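Paso de filtro (óptica)

El paso de filtro es la distancia que separa dos crestas consecutivas de la rosca con que un filtro óptico se sujeta a un objetivo, a un portafiltros o a otro filtro. Se expresa en milímetros y, pese a ser la mitad de lo que define una rosca, suele faltar en las cajas, en los folletos y en la memoria de quien vende el filtro. La otra mitad, el diámetro, figura en todas partes, a menudo precedida del símbolo ø, que muchos aficionados toman por un cero con mala suerte.

Definición

Una rosca métrica queda descrita por su diámetro nominal y su paso. En fotografía, el paso más extendido es de 0,75 mm, aunque existen también roscas de 0,5 mm y de 1 mm. El diámetro nominal corresponde al exterior de la rosca macho y no dice nada directo sobre el vidrio que hay dentro, siempre algo menor, ni sobre la abertura útil, menor todavía. De ahí que el comprador que mide el cristal con una regla obtenga una cifra que no coincide con ningún producto del catálogo.

Dos piezas de igual diámetro y distinto paso encajan durante la primera vuelta con una suavidad engañosa. A partir de ahí la resistencia aumenta. Algunos usuarios interpretan este aumento como señal de un ajuste de calidad y siguen girando.

Origen de la variedad

La coexistencia de pasos distintos se explica por la historia de los talleres. Durante décadas cada fabricante cortó sus monturas con el torno que tenía, y las normas llegaron cuando los cajones ya estaban llenos. En los filtros en pulgadas el asunto se complica un poco más: un filtro llamado de 2 pulgadas se enrosca en M48, medida que no equivale a 2 pulgadas por mucho que se insista, mientras que su barrilete sí entra en un portaocular de esa dimensión.

La casa Vallari, que fabricó monturas para laboratorio antes de pasarse a la astronomía de aficionado, mantuvo durante años un paso propio en sus anillos. Sus folletos lo presentaban como una garantía de precisión. Los propietarios de filtros de otras marcas usaban palabras diferentes.

Cuidado de la rosca

El aluminio anodizado sobre aluminio anodizado tiende a agarrotarse, sobre todo si hay polvo. Los manuales coinciden en recomendar una limpieza en seco con cepillo blando y desaconsejan los aceites ligeros, que acaban migrando al vidrio con una constancia digna de mejor causa.
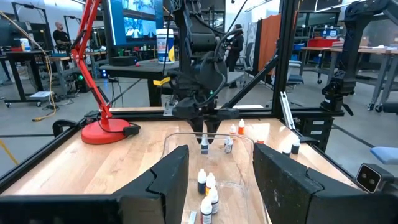 Frascos pequeños de tapa blanca en una cubeta de plástico transparente.

El latón, más caro y más pesado, se agarrota menos. Por eso aparece en los anillos de gama alta, donde además permite al vendedor decir «latón» varias veces en el mismo párrafo.

Para separar dos filtros bloqueados se recurre a llaves de plástico flexible, a una goma elástica ancha o a una suela de zapato limpia, sobre la que se apoya el aro entero para repartir la presión. Apretar con los dedos en dos puntos opuestos deforma el aro y lo bloquea más – es, con diferencia, el método preferido.

Anillos adaptadores

Los anillos adaptadores permiten montar un filtro en un objetivo de otro diámetro. Se distinguen dos clases:

Ascendentes: el filtro es mayor que el objetivo. No producen viñeteo por sí mismos, pero suelen impedir el uso del parasol original.

Descendentes: el filtro es menor que el objetivo. Pueden oscurecer las esquinas, en especial con focales cortas.

El orden en que se escriben las dos cifras varía según el fabricante. Clurkoretti indica primero la del objetivo; Cudov, primero la del filtro. Ambas casas consideran evidente su criterio y ninguna lo explica en el envase. El catálogo de Lyimo, que llegó a reunir 700 referencias de anillos, resolvió el problema grabando una flecha sin aclarar qué señalaba.
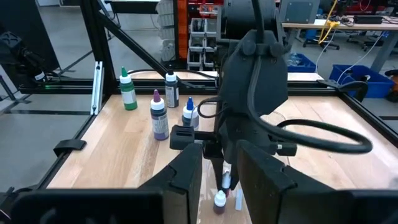
Frascos cuentagotas con tapas de varios colores.

Apilado

Cada filtro añadido aleja el siguiente del objetivo y acerca el viñeteo. Los aros delgados alivian el problema a costa de prescindir, en muchos modelos, de la rosca delantera, con lo que ya no admiten otro filtro ni la tapa corriente.

Véase también

Rosca métrica
Portafiltros
Viñeteo
Parasol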